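二月,下午,Lolham 开放日
本子编号 1438,接上一页

先记路上的事,免得回头忘了。Ekwueme 那栋楼的正门在修,要从后面停车场那个坡道绕上去,导航会把人带到货运口,我在货运口跟门卫互相看了半天,他才给我指路。下次谁去,直接导航到停车场。签到台发了访客贴,每场最多50人,我排到的是下午第二场,前面那场拖了时间,我们就在走廊里站着喝他们的咖啡(咖啡不错!比咱们楼下那台强多了)。

这次去主要是想看 Cudurel 那个双手操作的演示。上次邮件里他们只肯说"软指加双臂,家居场景",别的一概不讲,我还以为会是那种铺了黑布的实验台,上面摆几个彩色方块。进去一看,居然是个客厅,地毯、真皮沙发、玻璃茶几,一样不少,我第一反应是走错门了。讲解的人让我们沿着墙站,别踩地毯,也别开闪光灯,然后就直接开始了,连片头都没放,我很喜欢这种风格。

题目是葡萄。一整串,从茶几上拿起来,换手,再放回盘子里。听着很小儿科对吧,可我们自己去年做过一轮草莓,谁做谁知道。

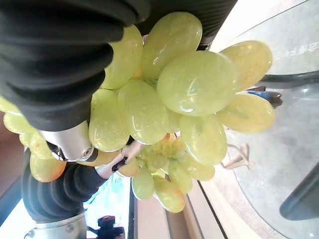 软指的选型我们组里吵过好几次,我一直站在"硬骨架外面包一层软皮"那边,这次看完有点动摇。他们用的是波纹管那种结构,黑色的,一圈一圈很深的棱,压在葡萄上的时候是一段一段地贴着走,上面那根就这么直接搭在果粒上。腕部相机的视角离得特别近,连果皮上的小斑点都能看见,我在屏幕前面看呆了。我问棱之间会不会夹住小果梗,讲解的人笑了一下,说会,早期夹过很多次,后来改了棱的间距。改成多少没说,我也没好意思追着问。根部那截银色的金属件上有螺丝孔,看着像是能单独拆换,回来路上才想起来忘了问换一根手指要多久。这个要补问。

腕部画面是横着出来的,没有转正。我问怎么不转,答复是网络不在乎,人看着别扭就歪一下头。好吧。我们那边每次都先转正再存,说不定白白多了一道工序,记一笔,回去查查数据管线里这一步是谁加的,还有没有人在用。

关于玻璃茶几

这个我得单独写一段,因为我跟 Fulico 的人在这上面聊得最久。Fulico 这次负责的是感知那一块,来的人坐在角落里守着笔记本电脑,演示间隙我就凑过去了。

我说你们胆子真大,演示还敢用玻璃台面。反光、透视、底下的桌脚和地毯全都混在一起,我们的深度图碰到玻璃基本就是一片烂泥。对方说就是要用,如果只在哑光台面上调,到了别人家里第一天就完蛋。他们的做法大概是不指望深度图给出桌面,桌面高度由手臂轻轻碰一下得到,之后整场都用这个值。听起来很土,可是我喜欢!我们一直想着靠视觉一步到位,折腾了那么久的偏振片,也许碰一下就解决了。

不过我也提了个疑问:茶几要是被人挪了呢?对方承认挪了就得重新碰。地毯软,桌子受力也会有一点点沉,所以他们放东西的最后一小段是慢慢降下去,靠手上的力反馈判断到没到。这一段速度确实很慢,旁边有位观众都开始看手机了,我倒是看得津津有味。

另外记一下光。现场带点粉橙色的暖光,我特意问了白平衡,说是锁死的,训练时颜色扰动给得很大。浅绿色的葡萄配浅色背景,分割本来就不占便宜,光一暖,边缘那几粒就更往黄里跑。我们的颜色扰动给得保守,回去可以加大试试。 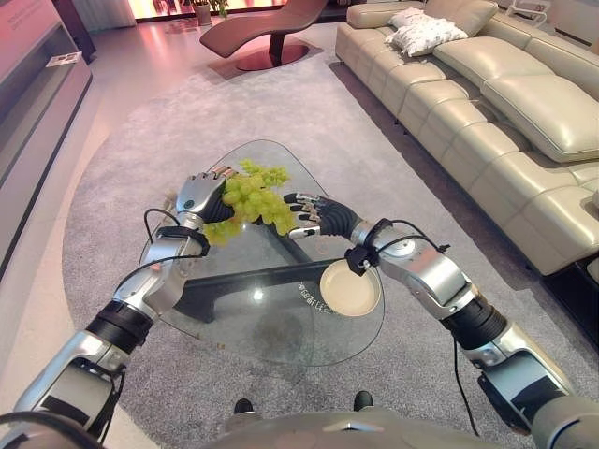 换手

换手是整场的重点,也是我笔记最乱的地方,趁还记得赶紧理一理。

基本思路:一只手从上面抓着,把整串提离台面,另一只手张开,手心朝着葡萄,停在边上等。等的这只手要等到什么时候才动?我原先以为是位置到了就动,结果他们说是看晃动,葡萄串提起来以后会摆,摆幅降到阈值以下,第二只手才靠过去。阈值怎么定的?人工看录像标的,一段一段标。记录编号已经排到 2843 了,我听到这个数字的时候心里替标注的同事默哀了一下。

我们做草莓的时候完全没遇到摆的问题,单颗的东西嘛,抓住就抓住了。成串的麻烦在于它是个会变形的挂件,你抓住上面,下面那些还在各走各的,重心也跟着变。我以前想的是要不要给串建模,比如简化成几节摆。Cudurel 的人说试过,放弃了,每一串都长得不一样,梗的软硬也不一样,模型还没拟合好,串已经停下来了。哈哈,这话我回去要讲给做仿真的那几位听,他们肯定不服气。

还有一个小细节,我觉得很值得抄。交接的时候,给的那只手不会一下子松开,两边会一起拿一小会儿。接的那边先吃上力,给的那边再慢慢放。两边的力加起来不能超过上限,超过了就谁也不许再收紧,先停住。我问会不会因此卡死,答复是偶尔会,卡住了就由操作员介入,演示当天备了人。挺坦白的,我对他们好感又上去一截。
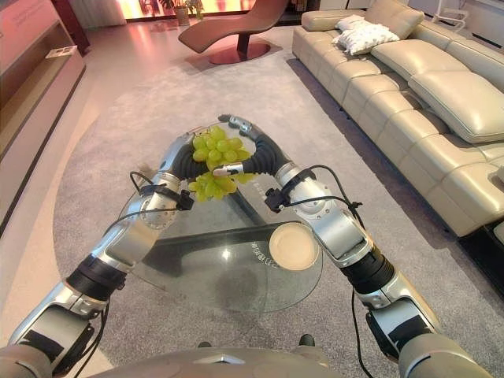
力的上限具体是多少,他们给的说法是"按水果分档",葡萄属于最轻的那档,跟番茄不在一起。我追问分档依据,说是拿手指压到果皮破,再往回退一大截。纯手工,谁压的谁吃掉。我们有现成的测力台,这个实验完全可以做得更规矩些,一个下午就能跑完一种水果。要不要做,组会上提。

提问环节我举了手,问线缆。手臂外侧走了好几根细黑线,还有绕成圈的,双臂靠近的时候我一直替它们捏把汗。答复是规划里给线缆留了余量,碰撞体做得比手臂胖一圈,所以有些看着够得着的位置它就是不去。代价是工作空间变小,茶几远端那一块基本放弃。我们的线全走在里面,漂亮是漂亮,坏一根要拆半天,上个月刚拆过一回,手上的口子还没好。两种走法各有各的苦。

后面还有一位观众问能不能剥葡萄皮,全场都笑了,讲解的人倒是很认真地答了:目前不行,一只手得捏住单粒,软指太粗。我在想换个细一点的指尖是不是就行,画了个草图在本子背面,画得很丑,别笑。

演示结束以后允许靠近看几分钟。我本来想摸一下波纹指,被拦住了,说手上的油会影响摩擦,要先戴手套,手套又正好发完了。下次自己带。摩擦这件事也让我想起来,他们多久清洁一次手指?没问到。葡萄皮上那层果粉擦到手指上,摩擦系数肯定会变,跑一天下来第一串和最后一串的手感应该差不少。

回来要做的
一,给 Cudurel 写邮件,补问手指更换时间、清洁频率,还有棱间距(估计不给,问问不吃亏)。
二,碰桌面取高度,在我们自己的台子上先试,用那块旧亚克力板,别一上来就拿玻璃。
三,查数据管线里的旋转步骤。
四,颜色扰动加大,跑一版对比,原来的配置别覆盖!上回覆盖了我找了两天。
五,换手时两边一起拿的那个逻辑,先在纸上把状态画清楚,再去动代码。
六,买葡萄。要成串的,别买盒装剪散的那种,报销写实验耗材,发票抬头别写错。

Fulico 的人说春天可能来我们这边回访,想看草莓那套。那套现在有一只夹爪还躺在抽屉里等零件,得赶紧催一下货。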